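Über uns

Schön, dass Sie zu uns gefunden haben! Rodomar ist eine kleine Bauwerkstatt in Eltau, in der Kinder und Erwachsene nach Herzenslust stecken, stapeln und wieder auseinandernehmen dürfen. Fast 1000 Bausteine haben wir inzwischen beisammen, viele davon gespendet.

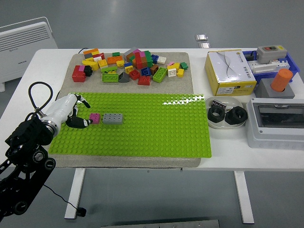 Eine Anleitung gibt es bei uns nicht, dafür Grundplatten, weiche Filzunterlagen und reichlich Zeit (und im Juli, wenn es warm wird, auch selbst gemachte Limonade). Wer mag, kommt einfach vorbei und baut mit. Wir freuen uns auf Sie!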